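Cuaderno de taller – pinzas de mano, abril
Fallo: la apertura registrada se queda congelada con material de fleco

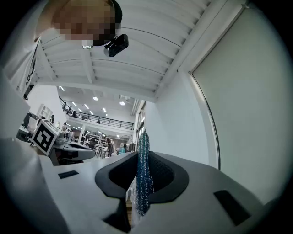
Funmilayo Babalola pregunta si antes de desmontar nada se ha mirado el registro crudo, porque en Brenia tuvieron un caso parecido y el culpable era el filtro de suavizado y no la mecánica. Sí, está mirado. El valor crudo también se queda plano, así que el filtro queda descartado. Le he pasado los dos ficheros por si ve algo que a mí se me escapa.

Resumen para quien llegue nuevo. Con la tira de espumillón azul entre los dedos, la pinza cierra, abre, y el programa sigue dando la apertura del cierre. A veces se recupera sola al siguiente apriete y a veces hay que soltar el gatillo del todo. Con piezas rígidas no ha pasado ni una vez en esta unidad. De 158 tomas de la tanda, 99 salen limpias. El resto tiene al menos un tramo plano y no sirve para entrenar, porque el robot aprendería a no soltar.

Lo que hemos comprobado, por orden:

10:20. Cable y conector. Moviendo el cable con la mano no se reproduce. Cambiado por uno nuevo de la caja de Skurach, mismo resultado. Dejo puesto el nuevo.

10:45. Marcadores. Mi primera idea era que el fleco tapaba el marcador del cubo y que el programa repetía la última lectura buena. He pasado el detector sobre una toma mala y otra limpia. En la mala el marcador se detecta de principio a fin del tramo plano. Además la apertura no sale del marcador en esta versión, sale del sensor del carro. Tendría que haber empezado por ahí, media hora perdida.

11:30. Sensor del carro. Con la tapa quitada y sin nada entre los dedos, 500 ciclos a mano, turnándonos Gholamreza y yo. Ningún fallo. Con el espumillón puesto, fallo antes de llegar a 80.

12:10. Abierto el carro justo después de un fallo, sin dejar que se recuperase. Dentro de la guía hay hebras metálicas sueltas, cortas, unas cuantas enrolladas en el eje del piñón pequeño. El dedo se mueve porque va con la palanca, pero el piñón del sensor patina. Eso explica que el valor se quede quieto mientras la pinza abre de verdad. Limpiado con pinzas finas y aire. Después de limpiar, funciona bien otra vez.

Gholamreza Kazemi dice que las hebras entran por las ranuras de la carcasa y que bastaría con taparlas. No lo veo tan claro. Por las ranuras puede entrar algo, pero la mayor parte estaba en el lado del dedo, y el hueco de la almohadilla queda abierto hacia la guía. Hemos hecho la prueba con cinta en las ranuras: el fallo tarda más en salir, pero sale. Los dos tenemos algo de razón, supongo.

Tema de seguridad, aparte. Las hebras son conductoras o por lo menos el polímetro pita con algunas. La placa del sensor va sin barniz. No hemos tenido ningún corto, pero al abrir había una hebra apoyada a pocos milímetros de los pines de alimentación. Mientras no esté barnizada la placa, con material metalizado se trabaja solo con las unidades de batería protegida, y al terminar se desconecta antes de abrir. Quien abra la carcasa, con gafas: al soplar con aire las hebras saltan. Me ha pasado hoy, sin consecuencias.

Lo otro que no me gusta es que el programa no avisó. La apertura plana durante varios segundos con la pinza en movimiento debería levantar una alarma y marcar la toma. He abierto la petición a la gente de Tabrizi, con los dos ficheros adjuntos. Mientras tanto reviso las curvas a ojo al final de cada bloque.

Pendiente:
– Fuelle o faldón de goma para el hueco del dedo. Gholamreza tiene una muestra de silicona fina y va a cortar uno de prueba.
– Barnizar dos placas y dejarlas secar hasta mañana.
– Preguntar en Drolbridge si sus unidades llevan el piñón con tapa. En el plano que nos mandaron aparece, en las nuestras no.
– Separar las tomas malas de la tanda. No borrarlas, que Funmilayo las quiere para probar el detector de tramos planos.
– Repetir con espumillón cuando esté el faldón, mismo operador y misma velocidad de gatillo.

17:50. Unidad cerrada y etiquetada como «solo piezas rígidas». La etiqueta no se quita hasta que esté montado el faldón.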